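Drollach Community Help > Home and Bedroom
Print this page | E-mail this page

Which side of the bed should the nightstand go on in a narrow room?

I am moving into a one-bedroom in Onstead and the bedroom is small. With the bed in, there isn't much floor left on either side. I want one nightstand, for a lamp, a glass of water and my phone. Does it matter which side it goes on, and how close to the bed can it be? I change my own sheets and would like to keep doing that without moving furniture. My budget is tight, well under $209 for the table.

Posted by udari_renter, Sunday, September 29, 2019

Put it on the side you get out of. Done.

Posted by gebru8

I disagree with the reply above. Put it on the side you do not get out of, if you can reach it from your pillow. Otherwise you walk into it at night. I did that for 3 years in a room like yours.

As for how close, leave a hand's width or a little more between the table and the bed. You need to get your arm down there to tuck the sheet, and things will fall in. Measure with the blankets on, not off, as a thick comforter hangs out several inches.
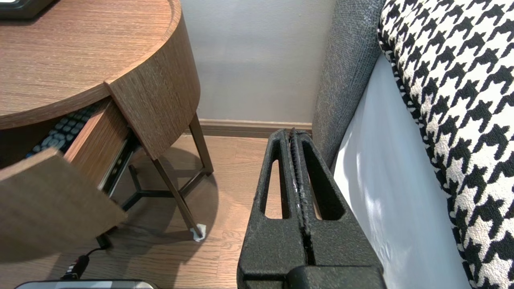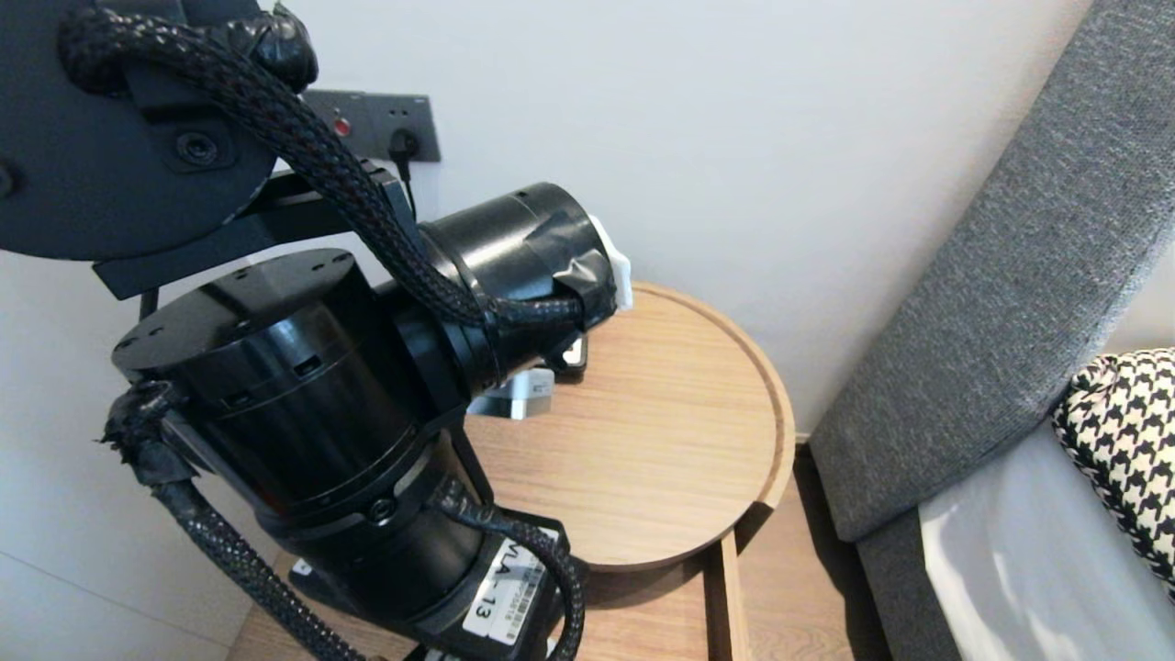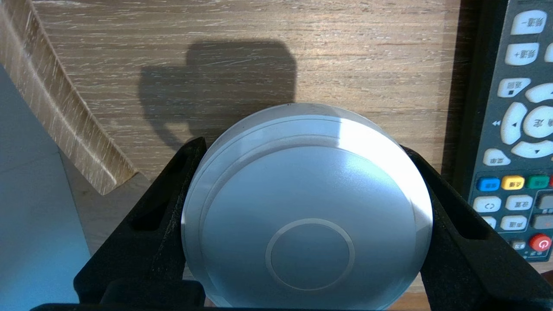
Height matters more than most people think. The top of the table should be level with the top of the mattress or slightly under it. If it is higher, you will knock the glass over when you reach for it in the dark. Shape is the other thing to look at, and I would go with a round one like the wooden table next to the bed in the second picture. You lose a bit of surface but there are no corners to catch your hip. Second-hand stores have plenty of them, and a loose leg can usually be fixed with wood glue.

For the lamp, get one that clips to the headboard or mounts on the wall. That frees up the whole top. Check your lease before you drill.

Posted by Onstead Downsizer

Try a floating shelf. Mine has held up for over 8 years and I can vacuum under it. Find the stud first.

Posted by twinbed500

Print this page | E-mail this page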